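Two arm bench build, grid or no grid?
Workshop builds > Arms and manipulators

Tuhumury
ok so bench is finally up at the Lindham shop. two arms, parallel grippers on both, brown paper over most of the top. taped a grid on it with blue painters tape so I can put stuff back in the same cells between runs. cups and cans for now. grid is not exactly straight lol

problem: left arm comes in a bit short on the far cells and a bit long on the near ones. right arm seems fine. calibrated both the same way. ideas?

Jidau
is the paper moving? mine crept every time a finger touched down

Tuhumury
taped at the edges. has some creases but I dont think its sliding

Jidau
creases are enough. finger catches a ridge, cup rolls, now you're blaming the arm. Pull the paper and get a rubber mat

Womow
disagree, paper is fine. Matte, cheap, rip it off when it gets gross. Mat gave me way more grief, grippy in one spot and slick in the next. Short far and long near is not a paper problem anyway, thats a scale or base tilt problem. Shim the base first.

Jidau
didn't say it was the only problem. said fix the surface first so you know what your measuring

Womow
you measure with the gripper in the air, surface doesn't come into it. Touch a pointer to 3 tape corners, write down the error, done in 30 minutes

Tuhumury
tried corners already but my tape is wavy so the corners arent where I think they are. kind of defeats the purpose

Womow
so dont use tape for calibration. Print a sheet with crosses on it, tape that down, take it off after. Tape grid is for placing objects only

Jidau
ok that I agree with

pelletgrill_dad
dumb question, why cups on their side? standing up is so much easier to grab

Tuhumury
bc easy isn't the point, want it to deal with stuff that got knocked over. standing worked ok after roughly 200 tries, sideways is where it falls apart. approach height is super touchy

Jidau
what speed are you running on the approach

Tuhumury
same for the whole move. should probly slow down the last bit

Womow
yes. slow down way before the object. also check your cable on the wrist has slack at full reach, mine was tugging and I chased it for weeks thinking it was the joint

Tuhumury
good call, will look at the cable. Shimmed the base just now btw, one corner was low. Far cells are better. near ones still long but less

Jidau
so redo the calibration, old one is junk now that the base moved

Womow
^ this. and save the old numbers somewhere first

Tuhumury
doing it tonight with a printed sheet. paper stays for now, sorry Jidau. will bump this when I have the new numbers, and if the near cells are still off I'm pulling the shoulder apart
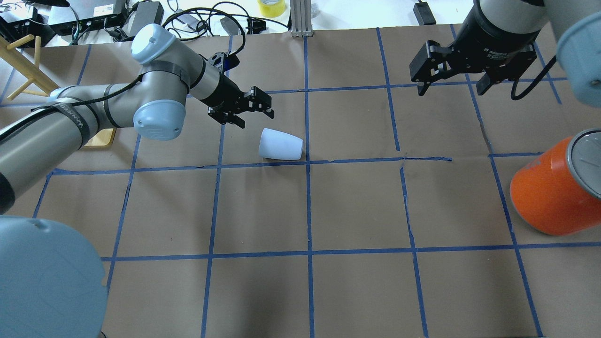
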